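Hourani Cell – Fault Review Meeting
Minutes

Date: Sat 4 April
Chair: Abla Hattar
Minutes taken by: Marwan Atallah
Also attending: Zorkbridge controls group, Pedus maintenance
Apologies: Illton site safety

1. Minutes of the previous meeting
Accepted with one correction. The spare gripper order was placed in December and should not be listed as pending.

2. Fault under review
Marwan Atallah reported on the right arm fault in the cloth folding task. During the two-arm lift the right arm went on rising after the left arm had reached its hold height. The cloth was pulled tight, the left grip slipped, and the right arm stopped on an overcurrent trip at joint 4. No one was inside the enclosure. No injury and no damage to the panels.

The controller log shows the left arm reporting "in position" up to 700 ms before the right arm received its hold command. Zorkbridge believes the delay is in the message queue between the two controllers. Pedus does not rule out a mechanical cause and asked that both be kept open. 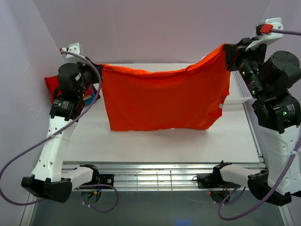 Two-arm lift, orange cloth. Right gripper higher than left.

Abla Hattar asked why the height difference limit had not stopped the motion. The limit was raised for an earlier trial with longer cloths and was never set back. There is no record of who approved the change. Agreed that this is a separate finding and will be written up as such.

3. Cable routing
Pedus wants the purple cables on both arms checked for strain at full lift. The slack loops were laid out for the old lift height. Zorkbridge asked that nothing be re-tied until the positions have been measured, so that the test in item 6 is run on the same setup.

4. Gripper fingers
Discussion of whether finger wear played a part in the slip. Pedus reported a chipped, scuffed area on the upper edge of one finger, just below the tip.

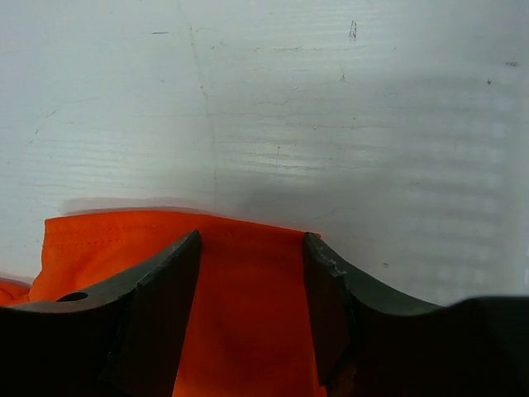

The damage is on the outer edge and the inner face does the gripping, so Pedus does not consider it the cause. Abla Hattar noted that a rough edge can still snag a hem on approach and asked for the finger to be replaced before the cell goes back to normal running. Zorkbridge asked for the old finger to be kept, bagged and labeled.

The tabletop scratches were raised again. No link to this fault. Left open from last time.

5. Stop procedure
The operator on shift used the software stop first and the hard stop second. The written procedure gives the hard stop first. Section 5 of the cell instructions will be reprinted in larger type and posted at the operator station. Illton to confirm the wording – they were not present to comment.

6. Actions
Restore height difference limit to 63 mm and lock the setting: Marwan Atallah
Repeat the lift at reduced speed with queue logging on: Zorkbridge
Measure cable slack on both arms: Pedus
Replace chipped finger, retain old part: Pedus
Separate report on the unapproved limit change: Abla Hattar

The cell stays in reduced-speed mode until the first four actions are closed. Next meeting to be called by the chair once the logging results are in.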